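Washing and prepping a plastic hopper kit before paint

Posted 9 August 2025

Quick one, as I keep getting the same question about the Cernero coal hoppers. Paint flakes off the ribs, paint beads up on the slope sheets, decals lift. Almost always the prep. The plastic comes out of the box with mold release on it, then you handle it for a week while building, then you paint over all of that. So, wash it.

I do HO mostly. Same steps work for N, just smaller parts and more swearing.

What you need

Dish soap, the plain kind, no hand lotion in it
An old soft toothbrush
Two plastic tubs
A strainer of some sort for the small stuff
Rubbing alcohol
Fine sanding pads, up to 4,000 grit
Thin gloves
Primer – I use Lellska gray, any decent hobby primer is fine
Something to hold the car while you spray

Step 1. Sort before you wash

Leave the big parts together if they are already glued. Body, slope sheets, end cages on, all good. Trucks off, couplers off, wheels off. Anything metal goes in a separate pile and does not get washed. Weights too. If your weight is already glued inside, seal around it first or you'll trap water in there and it comes out a week later as a rust stain down the side of the car. Ask how I know.

Brake parts stay on the sprue if you can stand it. Much easier to wash a sprue than a retainer valve. I cut mine off early on the first car I did for Alipour (the mine town on my layout, needs 12 of these hoppers and has six so far) and lost a brake wheel down the sink. Put the stopper in.

Step 2. Warm water, not hot

Lukewarm. Hot water will warp thin sides and you won't notice until the car rocks on the track. Few drops of soap, swish, drop the body in. Leave it 6 minutes. I set the kitchen timer, otherwise I wander off.

Then the toothbrush. Go along the ribs, not across them. Grab irons are delicate so go light there, dab at them. Get down inside the hopper, corners especially, thats where release agent pools in the mold. Flip it and do the outlet doors underneath.

Second tub is clean water for rinsing. Change it when it goes cloudy. Soap film is as bad as mold release.

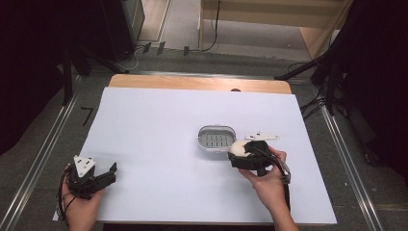

Small parts need their own place to drain, and it needs to be something they can't roll off of. Stirrup steps, brake wheel, coupler box lids, all of it. Paper towel leaves lint and the lint sticks in the rivet detail. A slotted dish is better, on the lines of the little oval one on the white board there, white rim, gray inside with the row of slits. Soap dish, strainer basket, whatever you've got in that shape. Check the slits against your smallest part before you trust it. If a stirrup step can fall through, it will, so lay a scrap of window screen in first. Put a pale surface under it too, black parts show up on white and you'll find the one that got away.

Step 3. Dry

Overnight. Don't use a hair dryer, see above about warping. Don't set it in the sun either. Shake the body out, stand it on one end for an hour, then the other end. Water hides in the outlet bays and behind the end cages. If you prime over a drop you get a crater.

I throw a cardboard box upside down over the whole lot while it dries, propped up a bit on one side so air gets in. Keeps the cat hair off mostly.

Step 4. Sand the gate marks and seams

Gloves on from here. Once it's washed no bare fingers.

Look down each side with a lamp held low. Seams show up as a thin line of shadow. Scrape with the back of a hobby blade first, then coarse pad, then medium, then finish at 4,000. You don't need a mirror shine, it's a coal hopper. But scratches show through flat black more than you'd think, and way more through a weathering wash, the wash runs right into them.

Don't sand the rivets off. If you do lose a few, rivet decals go on now, before primer.

Step 5. Wipe it down

Alcohol on a lint free cloth, not dripping. Wipe once, turn the cloth, wipe again. Old kits can react to alcohol so test inside the body first. I had an Uvden gondola from a swap meet go tacky on me. New Cernero plastic has never given me trouble.

Let it flash off. Couple minutes.
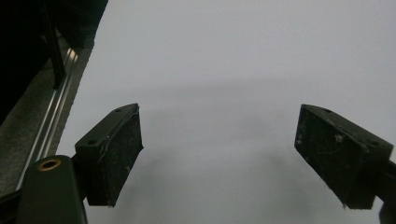

Dust check comes next and people skip it. Primer locks down whatever is sitting there. Bare black plastic is the worst for it, same as any dark material close up – look at the inside face of that left-hand block, the dark rubbery pad, you can pick out the faint white scuffs and the specks of dust against it. A car side under a lamp looks just like that if you let it sit out. Now picture it in HO scale with a coat of flat paint on top, each speck is a lump the size of a brakeman's hat. Soft wide brush, brush top to bottom, then a puff from a rubber bulb blower. Not your mouth, you'll spit on it. Scuffs won't brush off, those go back to the 4,000 pad for a second and another alcohol wipe.

Step 6. Mount it and prime

Stick the body on a handle. I use a block of scrap pine cut to fit snug up inside the center sill with a dowel out the bottom. Double sided tape if it's loose. Trucks I don't prime at all, slick plastic, paint just rubs off the axle ends and gets in the bearings.

Light coats. First one should look like you missed half of it. Hold off 12 minutes, second coat, other direction. Underneath first, then ends, then sides, then top edges and inside. If you start with the sides you'll put a thumb in them doing the underneath, every time.

Leave it a full day before color. If you can still smell it, it isn't dry.

A few problems

Primer pulls away from the ribs in little circles: soap or grease still there. Strip it and go again, don't spray more on top.

Sandy texture: sprayed from too far off, dried in the air. Knock it back with the fine pad.

Fuzzy edges on the rivets: too thick. Nothing much to do, weather it heavy and park it in the middle of the train.

White haze: too humid. Happens to me most of August, basement or not. Wait for a dry day or run the dehumidifier a few hours before you start.

Decals and the weathering wash will be on a seperate page when I get the next two cars done.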